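Finding a grasp point on crumpled clothes: the zipper-first method

Posted 17 October 2018 by Bit-na Koo

If you've tried to get a robot to unfold a jacket, you know how fast it goes wrong. Shirts are hard enough, but a jacket has a zipper, cuffs, a hem and a lining that all move on their own! This walkthrough covers the method Young-sook Seo and I have been using in the Grakden project, and I love how simple it is.

What you need: an arm with a wrist camera, a two-finger gripper, and a folder of labeled close-ups. We started with 700 and the results were already good enough to keep us up late.

Step 1. Slide one finger under the pile and lift a little. Go slowly. You want the cloth to bulge so the stiff parts stand out from the soft ones.

Step 2. Take a wrist image and run the edge finder. Zipper teeth give you a long ribbed line, even when the fabric bends over a big fold, and that line tells you which way the front of the jacket runs.
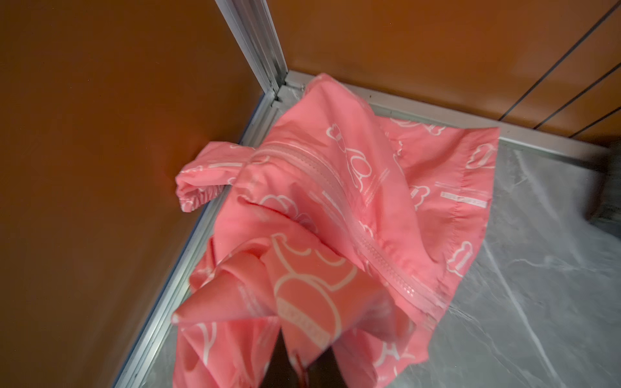

Step 3. Look for gathers. Elastic cuffs and ruffled hems both show up as tight wrinkles, so the first version of our code mixed them up all the time (Mārtiņš Venckus fixed this by checking how far each one sits from the zipper line, a lovely little trick). Keep the zipper line as your reference and score every gather against it.

Step 4. Pick the hem point with the best score, close the gripper and lift straight up. If the score is under 60, lower the cloth, turn the wrist and go back to step 1.

With the distance check on, we picked the right hem point in 91 percent of our June trials. Busy prints still cause false edges, so try blurring the image slightly before step 2. Pullovers need a different reference line, and Young-sook is working on the neckline version now.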